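Support > Campaign Tools > Elteo > Ticket 903

Ticket 903: In-kind contributions missing from filing export
Opened: 18 February 2025
Product: Elteo, contribution module
Reported by: Geum-ok Nam, Sekaven ward campaign
Status: Resolved, workaround in place

Problem
In-kind contributions entered by field staff show on the dashboard but are left out of the filing export. Cash contributions export normally. No error is shown. The export log ends with "Ok" in both cases.

Steps to reproduce
Enter an in-kind contribution on a phone. Leave the unit value blank and fill in the total only. Sync. Run the filing export for the current period. The record is not in the file.

Log
Support: Asked for the export file and the record IDs. 13 records affected, all entered on phones. Records typed in at the office export correctly.

G. Nam: Cleared the cache and signed in again on 2 phones. No change. The same form worked for the November report.

Support: The phone form stores a blank unit value as null. The desktop form stores it as zero. The export filter drops nulls before it reads the total. Plivia, which hosts the export service, confirmed that the filter was changed after the November report.

G. Nam: Filled in unit values by hand on 6 records and ran the export again. All 6 are in the file. Will do the rest tonight.

Support: Filter fix is scheduled. Until then, unit value must be filled in on phones. Do not delete and re-enter records, as this changes the received date.

G. Nam: Remaining records corrected. Export matches dashboard. One question on item descriptions before closing.

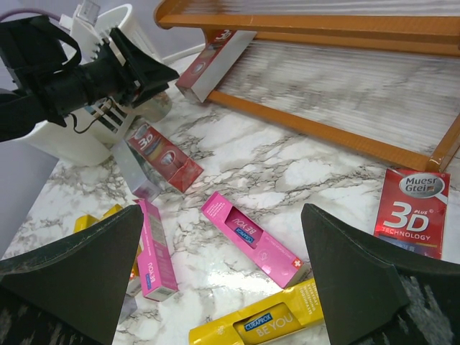

Item descriptions go in one line per product, brand first, with no color or packaging notes unless two lines would otherwise read the same. The pink box would be entered as "Curaprox BE YOU, toothpaste" and the yellow toothpaste box gets its own line with its own unit value. Do not combine them as "toiletries". The export accepts that word, but it can't be matched to a receipt later.

2 comments | 0 shares

This site uses cookies to keep you signed in. Accept | Manage settings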